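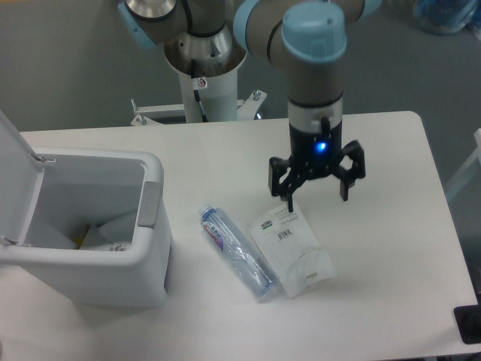

Villumen small flip-lid bin: review after 2 months

I bought the Villumen bin because I wanted something for the worktable. The floor bin was too far away to bother with, so wrappers and bottles tended to stay where they had been put down. The Villumen is a small plastic bin with rounded corners and a hinged lid, and it comes in one colour, a very pale one that is either white or light grey depending on the light.

It arrived in one piece with the lid already fitted. There was a film on the lid that peeled off easily, and a leaflet in several languages that I didn't need.

The lid

The lid is the best part. It flips right up and tilts back on its hinge, and it stays there until it is pushed down again. I leave it open during the day and close it in the evening. My last table bin was a Prins with a swing lid, and anything flat, such as a packaging bag, would catch on the flap and sit half in and half out. With the Villumen open there is nothing in the way.

Closing is less good. The lid drops the last bit of the way with a clack. If the bin is full it rests on the rubbish and will not shut, so the contents have to be pressed down first.

Capacity

Paper is fine. Crumpled sheets, folded paper and thin plastic all go in and squash down well enough. Drinks bottles are the problem.
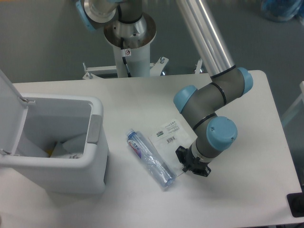

A water bottle takes up a lot of room even when it has been crushed a bit, and it tends to lie across the other rubbish and waste the space under it. I now keep bottles for the recycling and use the bin for paper and packaging only. Used like that, I empty it every 2 days. With bottles in it, I was emptying it by lunchtime.

Liners

I use Jiteder liners, which come 30 to a roll. They are slightly too big, so the top has to be folded over the rim. A folded liner does not stop the lid from closing. I have also used the bin without one, and it wipes out easily with a damp cloth as there are no sharp corners inside for dirt to collect in.

Handle and stability

There is a grey panel on the side, near the rim, which I use to carry it. It is comfortable enough with two or three fingers. The bin is light, and when it is empty with the lid back it can be knocked along the table by an elbow. A rubber foot at each corner would help. I have stuck some felt pads underneath, which stops the scraping noise but not the sliding.

Other options

I also looked at the Liren table bin, which has a push-button lid. It costs more, and the opening looked narrow for packaging.

Score: 4 out of 5. One point off for the lid noise and the sliding.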